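Small Bottles, Dark Table
A gallery from the Dredside Tabletop Pages

Every household has a drawer of little clear bottles. Ours is the second one down, under the dish towels, and it sticks. Inside are the survivors of every trip anyone in the house has taken since we moved to Dredside: travel sprayers, squeeze bottles, a pump with no bottle, a bottle with no pump, and a funnel too wide for any of them.

The drawer got its turn one Sunday in July, after I'd gone to pack for a weekend at Marinho and couldn't find a single container that both held liquid and let it out again. I had a 12-piece travel set from Prondo (bought two summers ago, never once seen as a complete set since) and a few strays of unknown parentage. The rules for the afternoon were simple. Each bottle gets a top that fits or it goes in the recycling. Nothing returns to the drawer on sentimental grounds.

I put the gallery together for the Household Smalls section, which already contains my entries on batteries, birthday candles and the 1,942 twist ties. I stand by the twist ties.

Three from the table, with the big re-nu bottle standing at the right in each. Click any picture for the larger version. 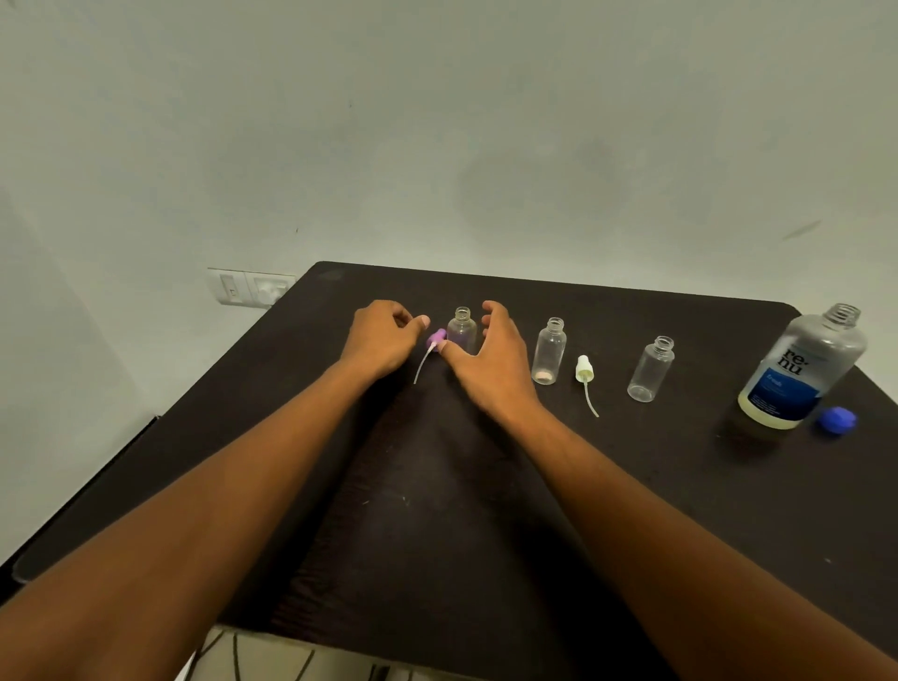 Lilac pump to the left, white pump to the right, three small bottles with their mouths open. Matchmaking begins.

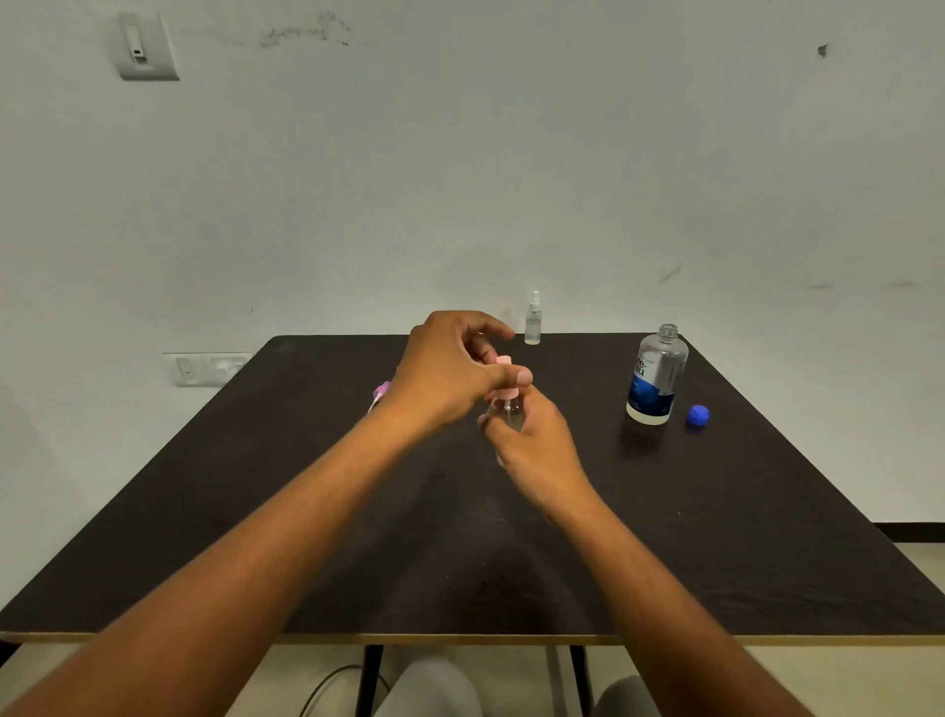 Pink top, small bottle, both hands required. The little sprayer at the back has its white nozzle on already and can afford to stand around.
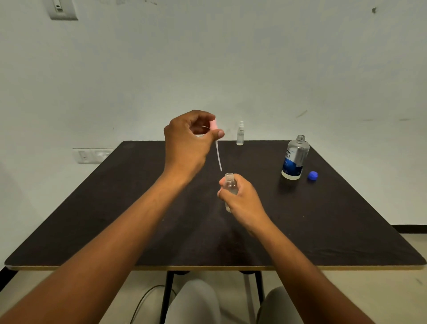

Dropper work over an open neck. Please do not talk to anyone holding a dropper.

Notes for those who have the same drawer

Threads lie. Two bottles can look identical, come from the same bag and have necks that disagree by a hair. A pump on the wrong neck will go around happily for a turn and a half and then sit at a tilt, like a hat on a dog. Back it off and try another. Forcing it gives you a bottle that leaks only inside luggage.

Dip tubes are cut for the bottle they came with. Put a long one in a short bottle and it curls up at the bottom, which is mostly fine. Put a short one in a tall bottle and you'll own a sprayer that retires with a third of its contents still on board. I trim the long ones at a slant with kitchen scissors. You can't trim a short one longer, though I have stood there with the scissors considering it.

Marks on the side are more of a mood than a measurement. My Prondo bottles say 100 ml. I filled one to the line and poured it into a measuring cup, and the measuring cup had a different opinion. I've decided to believe the cup, as it cost more.

Droppers are slow. Anyone who tells you a dropper is a relaxing way to move liquid has a small amount of liquid. Over 100 squeezes into my own attempt I began to have thoughts about the funnel, and went to look at it again, and it was still too wide. Grirkaretti, the kitchen shop by the bus station, sells a narrow one. They were out of it. They have been out of it since spring.

If you're doing this with contact lens solution, please don't decant the stuff you plan to put near your eyes. It's sold in a sterile bottle for a reason, and a thing from my second drawer down is the reason.

Label them. Masking tape, a pen, one word. Clear liquids in clear bottles all look equally innocent at six in the morning in a hotel bathroom, and I speak as someone who once set her hair with glass cleaner. It held very well.

The final count is not being published. The recycling did better out of the afternoon than I'd hoped, the drawer still sticks, and I packed for Marinho with a sandwich bag of cotton balls and a full-size shampoo.

Next in Household Smalls: keys that open nothing.

Back to gallery index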